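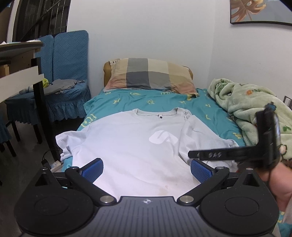

Dallow Mill Open Day: a wet Saturday among the looms

The leaflet said doors at ten. At ten there were already people in the yard, most of them in better waterproofs than mine, and a man in a tabard was telling everyone that the car park was full, including those of us who had come on the bus. The bus, for the record, is the 77 from Drurkdale, it runs every hour and a half, and it drops you at the bottom of a hill that the leaflet describes as "a pleasant stroll".

Dallow is one of those weaving mills that never quite got round to closing. It has made blankets, army shirting, deckchair canvas, a short and regretted run of curtains, and now mostly sheeting and plain cotton cloth for people who sell it on under much prettier names. Once a year, in May, it opens the gates, switches on half the machines and lets the public wander about asking whether it was always this loud. It was louder. I asked.

Tours go in batches of 20 or so. Ours was led by Elaine Quintana, who has worked in the finishing department since she left school and had the air of someone who had been promised the day off. She gave us foam earplugs and a short talk on not touching things. Then she took us through the warping room, where hundreds of threads come down off a big metal frame and are persuaded to lie next to each other on a roller. If one breaks, the whole thing stops and a light comes on. One broke. The light came on. We all stood and watched a young man tie a knot, and there was a small round of applause, which he took badly.

The weaving shed is the part everyone comes for. You feel it through your shoes before you get through the door. Elaine shouted facts at us from the front and they were passed back down the line, losing something each time, so that by the rear of the party, where I was, the mill had been founded in 1854 by a goat. I checked this at the end. The 854 turned out to be the model number of an old loom, the last of a set the mill bought second-hand and has been cursing ever since. I never did trace the goat.

I'm fond of looms but I have a limit, and I reached it at the third identical row. The finishing end was more my sort of thing. Cloth comes off the loom stiff, grey and faintly oily, and has to be washed, singed, washed again and pulled square before anybody would want it near their face. Singeing means running it over a row of gas flames, quickly. Somebody asked what happens if you run it slowly. Elaine looked at him for a while and moved us on.

The inspection table is just past there. It's a slanted sheet of lit glass with the fabric drawn over it, and Mitsuko Yokoyama stands in front of it looking for faults for most of the working week. She can spot a missing thread from across the room. She let us try on a length that had 8 known faults in it. Our party found three, plus one that was a hair belonging to the lady in front. Mitsuko puts a red tag at the edge wherever she finds something, and the bolt goes for seconds, and the seconds go to the mill shop, and that is how I come to own more tea towels than I have tea things.

Lunch was in the old canteen. Soup or a pie. The queue for the pie went out of the door and past the bicycle racks, and I had the soup, in which I could identify a carrot. I shared a table with Jucélia Brandão, who makes theatre costumes and had come a long way for calico, and her colleague Cauã Queiroz, who had come a long way to carry it. They had opinions about modern calico. I won't repeat them all, but the general line was that it has been going downhill for years and is now nearly at the bottom.

In the afternoon there was a talk upstairs called "Looking After Your Cotton", given by Thaís Fagundes from Evangelista, a laundry firm that does hotels. I went mainly to sit down. It was the best thing all day. She doesn't hold with fabric softener, she thinks most people wash everything far too hot, and she has a low view of anyone who leaves a wet load in the drum overnight (a guilty shuffle went round the room). Stains: cold water first, always, and dab. Sheets: fold them while there's still a trace of damp in them and you can forget about the iron. T-shirts: inside out, and never hang them by the shoulders unless you want to look as if you're smuggling doorknobs.

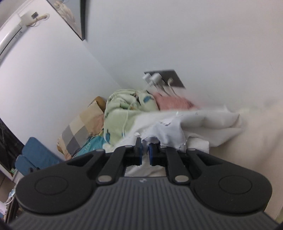
White cloth, with bedding piled behind it.

There was a long digression on fitted sheets. Thaís's method involves tucking one corner into the next, and that one into the one after, at which point she had a neat rectangle and the three of us who had been called up to copy her had something like a pudding. She was kind about it. A woman behind me said she just rolls hers into a ball and shuts the cupboard door quickly, and she got the biggest laugh of the afternoon and, I suspect, a fair amount of silent agreement.

The mill shop stays open until five. Be warned that it's arranged by no system known to me. Pillowcases are with the oven gloves, single sheets are under the stairs, and the remnants are in a set of tall bins you have to lean into from the waist, so that from behind the place looks like a pond full of ducks. A brand called Wodow has taken over the good shelf by the till, with throws at £149. I stroked one. I put it back. I bought two seconds pillowcases and a bag of offcuts by weight, and couldn't find the fault in either pillowcase until I got home, where I found it straight away. One of them is sewn shut.

Practical bits. Entry is free but the tours need a ticket, so go to the desk by the gate first and not, as I did, to the toilets. The upper floor has a lift, though it was being used for boxes when I was there and you had to ask. Children get a worksheet and a shuttle to hold. Earplugs are handed out but they run to one size, and it isn't mine. The last 77 back goes at ten to six from the bottom of the hill, and going down it really is a pleasant stroll.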